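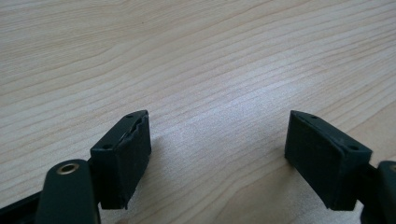

Light wood grain on the tabletop.

Swapping kids' books by mail: your questions

Who runs this?
Me, Sobia! My friend Noreen Chaudhry helps with the packing when November gets silly.

How many books can I send?
Up to 12 in one parcel. Thin paperbacks are great - they cost less to mail and little hands love them. 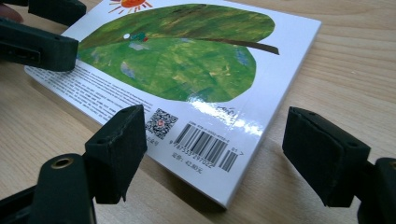
Do they have to be perfect?
Nope. A bent corner or a name inside is fine by me. Missing pages, no (I've cried over a lost ending before, and so has my son).

How long until I get mine?
I mail swaps out within 13 days of your parcel landing here.

Can I ask for certain titles?
Sure, put a note in with your books and I'll have a dig through the shelves. We've got 412 on them right now, so I may need a day or two.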